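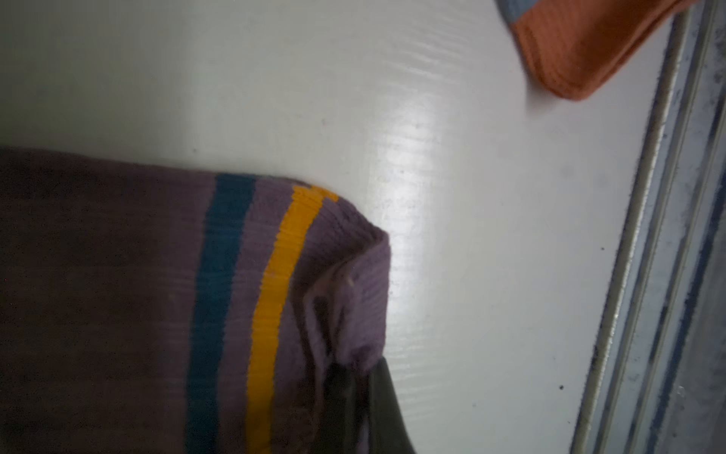 Prililen ribbed sock in purple, teal and yellow stripe

Prililen Ribbed Socks and Orkus Compartment Tray

4 April 2021
By Krajewska Homewares
4 min read
23 shares

The Prililen is a mid-weight ribbed sock for everyday wear. We have stocked it since January, and it is now available in the full autumn colour range. The Orkus tray is sold separately or with the socks at the bundle price.

Prililen ribbed socks, item 1707

The rib runs the length of the sock, through the stripes as well as the plain sections. It gives the sock most of its stretch. Laid flat, the sock looks narrow compared with a plain knit in the same size, so go by the size chart when ordering and ignore how it looks in the packet.

The purple has a wide teal stripe and a narrower yellow one, with a band of purple between them. It is a dusty purple, closer to lavender in good light and a fair bit darker in shade. If you want a strong violet, this probably isn't the one. The other colours in the range are rust orange and blue-grey. The blue-grey has green trim.

Yarn is a cotton blend with nylon and a little elastane. The heel and toe are knitted double. There is no cushioning under the foot, and the sock fits in most boots and lace-up shoes. In a slim leather shoe it can feel a bit thick across the toes.

Sizes are small, medium and large. The foot of the medium measures 23 cm unstretched. If you are between sizes, take the smaller one. The cuff is soft and does not have a tight band at the top, which suits people who get marks on their legs from ordinary socks. It will slip down a little inside gumboots.

Care

Wash at 30 degrees, inside out, with similar colours. The purple and the orange should be kept away from whites for the first few washes. Line dry in the shade. Do not tumble dry on high heat, as the elastane goes slack and the cuff won't recover.

Ribbed knit picks up lint, mostly from towels and fleece. A lint roller gets most of it off. For anything caught down in the rib, use a dry clothes brush and work along the lines of the knit. Some pilling at the heel is normal. A fabric shaver is fine on the plain areas but go lightly over the stripes.

Orkus compartment tray, item 1757

The Orkus is a rectangular plastic tray divided into compartments, in a muted green. It is made for drawers and shelves and holds socks, underwear, scarves, ties or anything else small enough to roll. There is no lid. The dividers are fixed and cannot be moved or taken out.

Rolled socks take up less room in it than folded ones. Put the pair together, start at the toe and roll towards the cuff. Standing the rolls on end lets you see the colours from above, though thin socks tend to unroll unless they are packed in fairly snugly. Thick winter socks are better laid in flat.
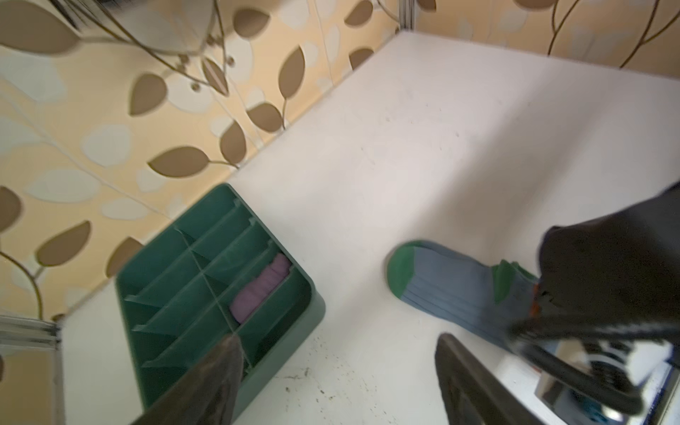
A shelf needs to be deeper than the short side of the tray if you want to slide it in end-on. Most people put it lengthways along the wall, which leaves the front of the shelf free. The base is smooth and will move if it is bumped. On a glossy shelf, a piece of non-slip liner cut to the size of the base will hold it still.

Crumbs, grit and fluff collect along the edges of any tray that stays in one spot. Lift it out now and then and wipe the shelf underneath with a damp cloth. The tray can be washed by hand in warm soapy water. It is not dishwasher safe. Let it dry fully before putting clothes back in.

The plastic will fade if it is kept in direct sun for long periods. It can be stacked empty, but we don't recommend stacking full trays.

Buying both

The bundle is one Orkus tray and three pairs of Prililen socks in any mix of colours, all in the one size. If you need different sizes, order the items separately and put a note at checkout, and we will adjust the price by hand before the order goes out.

Delivery and returns

Orders are packed at our Pisura Street store and usually leave the next business day. The tray goes in a carton, with the socks packed inside it. Sock-only orders go in a satchel and will fit in a standard letterbox.

Unworn socks can be returned within 30 days with the band still on. Trays can be returned in the same period if they are unmarked. Return postage is paid by the customer unless the item is faulty. If a tray arrives cracked, send us a photo of it and the carton and we will post a replacement. You don't need to send the broken one back.

Out of stock at present: Prililen large in rust orange.

0 comments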